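The Tea Interval

The tea interval at Kirivley had its own rules, and they had been typed up by Éabha Costello, who did not drink tea.

She had been hired in July to make things run better. By spring the things that could be made to run better had been, and she had moved on to the things that were fine. The tea was fine. Every afternoon at 3 people got up, filled whatever vessel was nearest, and stood around complaining until their legs got tired. Éabha watched this for a week with a notebook. Then she sent out a memo dated April 14, 2024, with the subject line "Hospitality."

The memo ran to 23 points. Point one was that tea would now be served at a table. Point two was that the table would be laid. Point nine, which people quoted to each other in the hallway for the rest of the month, was that a cup without something under it was "a cup that has given up."

"Doilies," said Rakiya Okafor, reading over someone's shoulder. "She's bought doilies."

She had. She had bought them from a place called Nostska, which sold them by the carton and did not sell them any other way. The invoice said 1070. Rakiya, who signed the invoices, took it down to Éabha's desk and laid it on the keyboard.

"They're paper thin," said Éabha. "They get used up."

"By whom?"

"By hospitality."

Rakiya had worked at Kirivley long enough to know when to go and lie down in her car. She went and lay down in her car. When she came back there was a table out on the floor that hadn't been there before, a pinkish one, the color of a bandage on somebody else, and Olaniyan was standing behind it looking like a man who has been told he's good with people.

Olaniyan was not good with people. He was good with spreadsheets and with a certain kind of stuck drawer. But he owned a blue shirt that Éabha considered cheerful, and on this basis he had been made host.

"What do I do?" he asked.

"You greet them," said Éabha. "You offer them a cup. You present the card."

"What card?"

She gave him a small white card. It was folded. He unfolded it, and it was blank, and he folded it again.

"The wording's being finalized," she said. "For now, just present it."

So they rehearsed. The green cups went on their doilies. The brown one went on the tray by itself, because Éabha had read that a table wants a focal point, and because it had come free with the tray and didn't match anything. It was a tall cup and stood right in front of the green one behind it, so that from the guest's side you got most of one and a piece of the other.

"It's blocking," said Rakiya.

"It's leading the eye."

"To what?"

Éabha thought about it. "To the next cup," she said.

Olaniyan took up his position. Behind him the whole floor went on with its day, people standing at benches, people standing near people who were standing at benches. He held the card out over the green cup in both hands, the way you'd hold a small bird or a parking ticket.
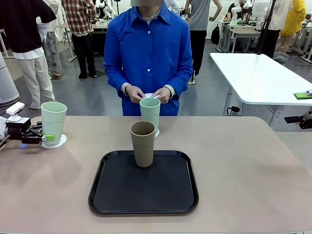

Olaniyan with the card, second rehearsal. Wording still to come.

"Lower," said Éabha.

He lowered it.

"Now it looks like you're going to put it in the cup."

"Am I?"

There was a silence while she considered whether he was. Rakiya could see it catching on, the idea, the way you see a dog notice a sandwich.

"What if he were?" said Éabha.

"No," said Rakiya.

"The guest finds it. They pick up the cup and there's a message inside."

"And the tea?"

"After. The tea comes after the message."

"So they take the message out, and you pour the tea, and they're standing there with a damp card in one hand and a cup in the other and nowhere to put the card."

"They put it," said Éabha slowly, "on the tray."

She was radiant. It was the first time anyone had worked out what the tray was for.

They held the first proper tea the following afternoon. Fasora from accounts came first, because Fasora came first to everything, including a fire drill once that turned out to be for the building next door. Olaniyan greeted her. He said, "Greetings," which was not on the memo but was hard to fault. He offered her a cup. She looked inside it.

"There's a bit of paper in here," said Fasora.

"It's a message."

She took it out and unfolded it and turned it over. "It doesn't say anything."

"It's being finalized."

Fasora had been at Kirivley through two mergers and a change of carpet. She nodded as if this was about what she'd expected from a message, put the card on the tray, and held out her cup. Olaniyan looked at the cup. He looked at the table. He looked at Éabha, who was looking at the memo, running a finger down the margin from point one to the end and then, more quickly, back up again.

"Where's the tea?" said Fasora.

It was not in the memo. The arrival of guests was in there, and the departure of guests, and a paragraph on napkins. The tea itself seemed to have been taken for granted by everyone, like the floor.

"I could run to the kitchen," said Olaniyan.

"The host doesn't run," said Éabha. "Point sixteen."

By now there was a line. It had the good humor of people who are being paid to stand in it. Word went back that you got a cup and the cup had a piece of paper in it and the paper was blank, and this was taken up with more interest than anything Kirivley had put out in years. Somebody thought it was about the layoffs. Somebody else said that if it were about the layoffs, it would have been an email. A man near the back wanted to know if you could keep the doily.

Rakiya went to the kitchen herself. She filled the kettle, leaned on the counter while it boiled, and ate a cracker that was nobody's. When she carried the kettle back out, the line had sort of come apart and re-formed around the table, and they were all standing there holding whatever they had, complaining. Fasora was telling Olaniyan about her knee. Olaniyan was listening with his head on one side, cuffs pushed up, and you would almost have said he was good with people.

"It's working," Éabha whispered.

Rakiya poured. She poured into the green cups, and into somebody's thermos lid, and, when she ran out of those, into the focal point.

"I'll need to reorder," said Éabha, watching a doily go by in a man's breast pocket. "They do a bigger carton."

"How much bigger?"

"3000."

Rakiya put the kettle down on the bare table, with nothing under it at all, and went out to her car.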